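# Teaching by hand: a talk with Babar Malik

Babar Malik has spent most of his working life around robot arms, and for the first part of it he programmed them the usual way, with waypoints and a teach pendant. He now runs demonstration work at Sturkus, a small firm that collects examples of hand tasks for companies that want their arms to learn by imitation. We met on a Tuesday in the office, before his first session of the day, and talked for most of the morning.

I asked him to start with the tool. It is a two-finger gripper on a handle, with a wide-angle camera mounted behind the fingers. A person holds it and does the task with it, and the camera records what the gripper would see if it were on an arm. The path of the hand is worked out afterward.

"You pick it up, you squeeze, the fingers close," Malik said. "A new person can use it within a few minutes. Using it well takes longer. People move like they have a wrist and five fingers and they forget that the arm has to follow them later."

The fingers have ribbed pads that give a little when they press on something. He replaces them when the ribs start to wear smooth. He doesn't keep a schedule for that. He runs a thumb over them before a session and decides.

## Setting up the table

The sessions take place wherever there is a suitable table. Malik used to work in a lab with a gray bench and a plain backdrop, and he says the recordings from there were tidy and not very useful. A policy trained on them did well on the gray bench. Moved to a customer site at Flolside, it reached for a shadow.

"So now I want a normal desk. Boxes on it, a cup, a coaster, a leaflet, whatever. Chairs behind it. I want the ceiling lights on. If the thing is going to work in an office then it should learn in an office."

He does have rules. The task items get moved between takes, and the background items get moved between blocks of takes. He writes down which block he is in and nothing more. In his first year he tried to log the position of every item and gave up, as the logging took longer than the recording.

Each take begins with the fingers open and away from the object. He is strict about this one. If a person starts with the gripper already half around the thing they mean to pick up, the take is thrown out.

"The approach is most of what you're teaching. Closing is easy. Where do you come in from, how wide are you open, when do you slow down — that's the part the arm doesn't know."

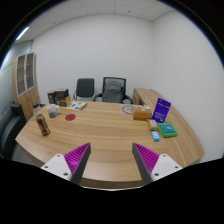 ## Picking up awkward things

Much of the work is ordinary pick and place, and I asked which objects give him trouble. He said clear ones, straight away.

A cardboard box has edges and a color. A clear container shows you the table and the wall through it, and its outline changes as the camera moves. If the body is round and full of small highlights, those move as well. Malik's view is that you can't fix this by being clever with the lights, and that the only thing that has worked for his team is more takes from more directions.

"I tell people to grip below the bulge. On a bottle that's wide at the top and narrow under it, the narrow part is straight and the pads sit flat on it. If you go for the round part, the fingers touch at one point each and the bottle can turn."

He holds the same view on caps. New operators often want to grab a bottle by its cap, the way you might with your own fingertips. It can be done, but the bottle hangs and swings, and the swing ends up in the data.
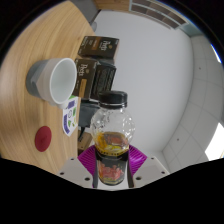 He asks for a firm squeeze and a short pause once the object is held. The pause is half a breath, no more. Without it, the lift and the squeeze blur together, and an arm that copies them may start lifting before it has a grip. With too long a pause, the arm learns to stop and wait, and then it sits there. He has seen both.

"We had a batch for Kováčik, 240 takes, all from one operator. Very careful man. He paused every time like he was having his picture taken. The arm did the same. It would take hold and then just think about it. We re-recorded 49 of them with somebody quicker and mixed those in, and it got better. I'd have liked to redo more, but that was the time we had."

That batch changed how he staffs the work. He won't let a single person record a full set any more. Three is his minimum, and he likes at least one of them to be left-handed.

## By hand or by remote

Sturkus also does remote control, where the operator sits at a pair of small leader arms and a bigger pair across the room copies the movement. I asked Malik when he would choose one over the other.

He gave a fairly even answer. With remote control, everything recorded is something the robot did, so there is no question of whether it can reach. The operator also finds out at once when a move is too fast. The cost is speed and comfort. People get tired, they can't feel the object, and a task that takes a few seconds by hand can take four times that at the leader arms.

The hand-held tool is quick and goes anywhere. He once carried one to Ustombridge in a backpack and recorded 238 takes in a day, in a room where a pair of arms would never have gone through the door. Then he got home and found that 31 of them couldn't be replayed, as the operator had twisted the tool further than the arm's wrist can go.

"That's the trade. By hand you get a lot, and you lose a piece of it later. By remote you get less and you keep nearly all of it. If the job has a tricky part, pushing something into a slot, say, I'd do that part remotely. For moving a jar from one side of a table to the other I'd do it by hand every time."

I asked whether operators prefer one. He said most like the hand-held tool for the first hour. After that it gets heavy. He schedules breaks and keeps the blocks short, and he watches for elbows that start to drop, which tilts the camera down and loses the far side of the table.

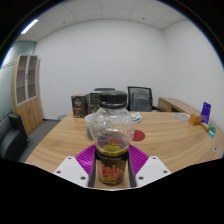

The far side matters to him more than I expected. When the view includes the back of the room, the corner of a cabinet and the line of the ceiling, the software has fixed points to work from when it rebuilds the path of the hand. If the camera sees only tabletop, the path drifts. He has had takes where the gripper seemed to slide through the desk. Long, even wood grain is better than a blank white top, he said, but he would still rather have a chair back and a wall corner in view.

## Mistakes worth keeping

Toward the end we talked about bad takes. Malik used to delete anything that wasn't clean. Now he sorts them. A take where the operator wandered off task goes out. A take where the object slipped and the operator recovered is kept and marked.

"If you only show it going right, the first time it goes wrong the arm has never seen that before. It doesn't know you can open up, back off and try again. So I want some of those. But I don't want people doing them on purpose. When people fake a slip, you can tell. They let go too neatly."

He reviews takes himself at the end of each day, at double speed, with the sound off. He looks for the start position, the pause, and the release. On release, he wants the fingers to open before the hand moves away, and for the hand to back out along the line it came in on. A tall, narrow-based container will tip if a finger drags past it, and he would sooner have a slow release than a tipped bottle.

I asked what he would tell a company setting up its own sessions. He said to do a small batch first, train on it and watch the arm before recording any more. Most of the teams he talks to want to collect for a month and then train once.

"You'll find something wrong in the first batch. We always do. With us it was the height of the chair. Everyone was sitting, so every approach came in low, and the arm on its stand was coming in from above. We had people stand up after that."

He checked the pads on the tool with his thumb, decided they would last another session, and went to find his second operator.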